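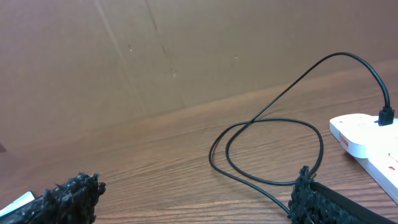 Wood tabletop with a sheet of brown cardboard standing behind it.

Charging Spot Tips – Tabletop Edition

I love a good charging spot, and a sheet of cardboard is my favorite cheap trick! Stand one up at the back of the table and small things stop sliding down behind it. Any big box will do – mine have all come from deliveries, creases included.

Next, the power strip. Keep it at one side, where you can reach the switch without leaning over everything. Plug the charger in first, then lay the cable out toward the phone. Too much slack? Make one big easy loop and fasten it with a soft tie. Tight folds near the plug are hard on a cable.

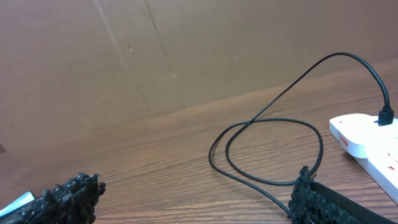 Arlo Doucet wrote in to say he swears by a shorter cord: he swapped his long one for a 3-foot cable in October and hasn't untangled anything since. Great tip, Arlo!

Give the tabletop a wipe every week or so, with the strip unplugged and lifted out of the way. It takes 15 seconds and feels wonderful.
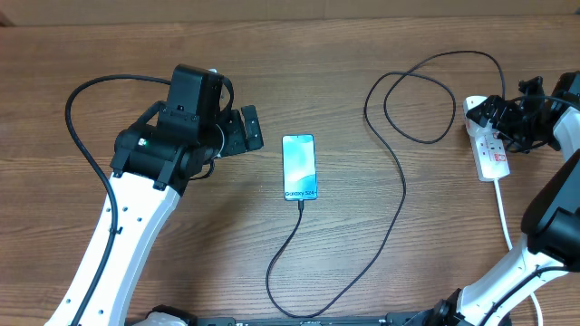

Phone face up and plugged in, power strip off to the right.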